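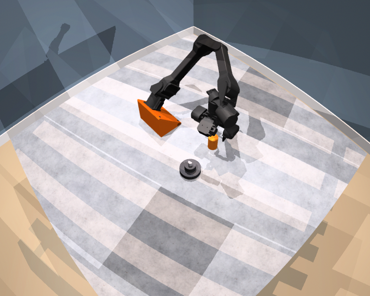

Soon-im Gil
Thread starter, bench moderator

Posted 23 Mar 2025

Ninorach starter licence: worth it or not?

I've been putting off writing this up in case my opinion improved with age. It has, slightly.

For those who missed the last thread, Ninorach is the simulator that Jotcombe sell alongside their desk arm. You can buy it on its own, so you needn't own any hardware or a desk. I paid for the starter licence and have been using it most evenings. The pick tasks come in a set of 34, and I've finished the lot apart from the two with the conveyor, which I'm treating as somebody else's problem.

The render is from the peg task. Orange cylinder under the fingers, black disc with the white peg a bit further off, and you have to get one onto the other. The cylinder has a hole up the middle in the task file, so it's meant to drop over the peg. Mine has dropped over the peg, beside the peg, and on one occasion into next door's parish.

Good: it installs without a fight, the joint limits are sensible, and the arm doesn't shake itself to bits the moment the fingers close. Anyone who has used the old free one will know what I mean.

Bad: contact is mushy. You can press the cylinder down on the rim of the disc and it sort of sulks its way through instead of jamming. The manual is a PDF written by someone who already knew how it worked. And the walls. Blue at the back, tan at the front, like a dentist's that ran out of paint.

Happy to answer questions.

---

gantry_pete

The walls are the least of it. What's the floor meant to be? All those grey stripes on the diagonal would drive me up one of the dentist's walls.

Does the camera move, or are you stuck up there looking down on it like a pigeon?

---

Soon-im Gil

Camera moves. Right mouse button, and hold shift or it spins off. Page 2 of the manual says middle button. Page 2 is wrong.

Floor texture can be swapped in the room file. I left it because I'm lazy.

---

halfnut

I'm going to be the miserable one. I had this for a month and asked for my money back. If the contact is mushy then a peg task is precisely the thing it can't teach you. You tune your approach in there until it goes in every time, then you try it on a real arm and it hits the rim and stops. I might as well have practised on a cushion.

Diseck does this properly and costs less.

---

orla_b

Diseck costs less if you don't count the graphics card you have to buy to run it. I tried it on my laptop and could have knitted the frames faster.

I think you're being a bit hard on it, halfnut. I use Ninorach for reach and path planning and it's been fine. That long first link leaning right over and the forearm coming straight down is the sort of pose I want to check before I let a real one near my shelving. For that I don't care if the contact is made of blancmange.

---

halfnut

Then buy a reach checker. Gwilliam give theirs away. My complaint is that Jotcombe put "insertion ready" on the sales page.

---

Soon-im Gil

halfnut has a point about the sales page, annoyingly. I wrote to support about it and was told to drop the solver step. I set substeps to 500 and it did get stiffer. It also got so slow that I made a pot of tea and drank almost all of it during one attempt.

orla_b, agreed on reach. I've had no complaints there.

---

gantry_pete

Can you change the gripper? The fingers look odd to me, one wide flat one and one skinny one at an angle. Is that how the real thing comes or is it just where you're looking from?

---

Soon-im Gil

You can import your own as a mesh, but you have to redo the collision shapes by hand and it doesn't warn you if you've skipped that. My first import passed through the cylinder like a ghost through a pantry door.

No idea about the real one, I've only got the software.

---

wombleworks

Does anyone know if the October update is free for starter licences? I emailed and got a reply thanking me for my interest in the arm.

---

orla_b

Free, according to my renewal notice. It mentions "improved contact", so halfnut can be disappointed all over again.

---

halfnut

Looking forward to it.

---

gantry_pete

Went and bought it anyway. Shift and right button, was it? It's spinning.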